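Puleo releases Brustia 4 with new planner for two-arm robots

The update to the company's control software can be tested in simulation before it runs on hardware.

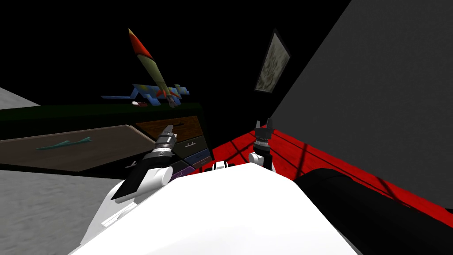

One planner for both arms

Robotics software company Puleo has released version 4 of Brustia, its control and planning package for two-arm robots. The main change is a planner that works out the motion of both arms together. Earlier versions planned one arm first and treated it as a moving obstacle for the other, which often left the second arm waiting.

Puleo said the old method was the most common complaint from customers working on household tasks such as opening drawers and clearing surfaces. A robot close to a dresser has little room to move its elbows, and a path that suits one arm can block the other.

The new planner also takes the reach of the gripper into account when it picks a starting pose. If a drawer handle can't be pulled all the way from where the robot is standing, Brustia now reports that before the arm moves. In version 3, the pull would begin and then stop partway with a joint limit error.

Simulated rooms

Brustia 4 comes with 4,000 simulated rooms, up from 834 in the last release. Furniture, wall and floor colors, and small objects such as toys vary from room to room. Puleo said the colors are often unlike those of real homes on purpose, to keep perception models from depending on them.

Developers can run up to 16 rooms at once on a single workstation. Each run is saved with the joint positions, the planner's choices and the view from the robot's camera, and can be replayed from any point. A failed grasp can be restarted a few seconds before contact with different settings.

The same control code runs in the simulator and on the robot. Contact forces are still simplified, though, and the release notes warn that drawers that stick or sit crooked in their tracks are not modeled well. Soft objects are not supported.

Early use

Firer, which builds mobile robots for care homes, has been testing the software since December. The company said moving its existing drawer and shelf routines to the new version took almost a month, mostly because the format for gripper settings has changed. A conversion tool is included in the final release.

Brustia 4 is available now to current license holders. Support for version 3 will continue for one more year.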